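**Water hammer only when the washing machine valve closes**

posted by Yuzhen Hou

Two-story house, copper supply, municipal water. Since June there is a single loud bang each time the washer stops filling. Toilets and faucets are quiet. Static pressure at the hose bib reads 96 psi in the daytime and 106 psi at 5 a.m. The supply run to the laundry is about 20 feet with two elbows. Do I need an arrestor, or is the pressure the real fault?

**Narayanan Poojary**

Both, but start with the pressure. Most residential codes set the limit at 80 psi, and you are over it at every reading. Find out if you have a pressure reducing valve. It is usually just after the main shutoff, bell-shaped, with an adjusting screw and a locknut on top.
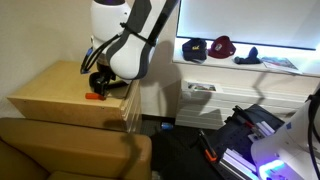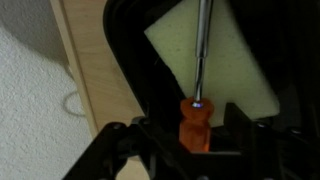 If there is one, loosen the locknut and back the screw out a quarter turn at a time. Open a faucet briefly between adjustments, then read the gauge with everything closed. Aim for 60. If the reading creeps back up overnight, the seat is worn and the valve needs a rebuild kit or replacement. With a reducing valve in line you also need a thermal expansion tank at the water heater.

Then fit arrestors at the washer box, hot and cold, as close to the valves as possible.

**robichaud_lane**

Had the same bang. Strapped the pipe to the joists and it got quieter. Never checked pressure.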